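Workshop notebook, Rukthorpe fabrication shop
December, entry opened 8:40 a.m.

Subject: rear rack for the Wudo cargo bike, second attempt at the lower stays.

The first pair of stays was rejected after inspection. Both welds at the dropout tabs showed undercut on the outboard side, and the left tab had pulled out of square. The tabs were cut off, the tube ends were cleaned to bright metal, and new tabs were clamped in the Zordale fixture.

Settings were left as they were except for travel speed, which was reduced. Tacks were placed on opposite sides, and the assembly was left to cool between passes. Total weld time for the pair was 25 minutes, against 30 for the first pair.
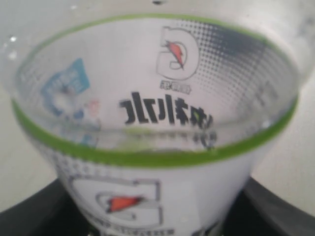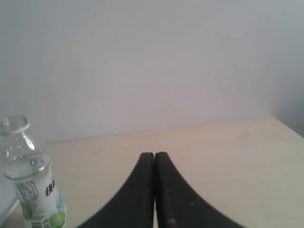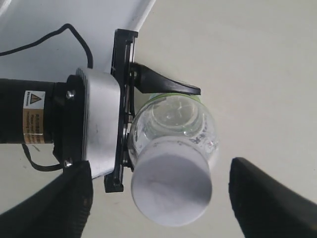

Should the tabs be fully welded before the rack is offered up to the frame?
They should be tacked only. Final welding follows once the rack has been checked against both axles and the mudguard clearance has been confirmed.

The distance between tabs now measures 256 mm at the front and the same at the rear. The right stay still has a slight bow toward the wheel. It is within what the mounting bolts will take up and has been left alone.

The grinder was used at 3000 rpm with the flap disc for dressing. The disc is nearly finished and a replacement has been requested. Colleagues using the Ha bench are asked to return the small square to its hook.

Outstanding: prime the stays, drill the lamp bracket, and repeat the load test with the panniers fitted.

Entry closed 4:15 p.m.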